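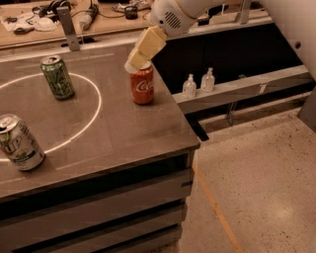
**Is a drinks descaler tablet really any different from vinegar?**

Posted by Selina Kaufmann, March 2018

We live in a hard water area and the kettle furs up within a fortnight. My sister swears by Plekell tablets and says vinegar "eats the element". The packet claims 82 per cent more limescale removed, but it doesn't say more than what. Then someone at work told me cola does the same job for less. I've got a Lindgren kettle, stainless inside, and I'd like to keep it going. Is any of this true or is it all marketing and old wives' tales?

**tapwasher**

Any mild acid dissolves limescale. The tablets are very likely citric acid with a nice box round it, so read the ingredients before you pay for them. I buy plain citric acid and use 2 teaspoons in a full kettle. Boil, leave for some 40 minutes, pour away, then boil fresh water once and chuck that too.

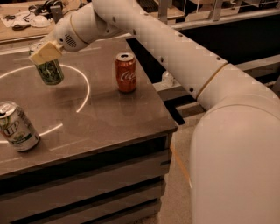 As for vinegar, I've used it for years without wrecking anything, but the kitchen stinks and the next few cups of tea are grim. I'd want to see proof of the "eats the element" business. Check what your instruction leaflet says, though, in case they refuse a warranty claim over it.

**Mr Furry**

cola works a bit, its got phosphoric acid in. you also get a sticky kettle. wouldnt bother

**oldboiler**

I'd be wary of the magnetic gadgets as well. My neighbour fitted a Tallura one to the pipe last June and her kettle looks the same as mine. She still says it's better.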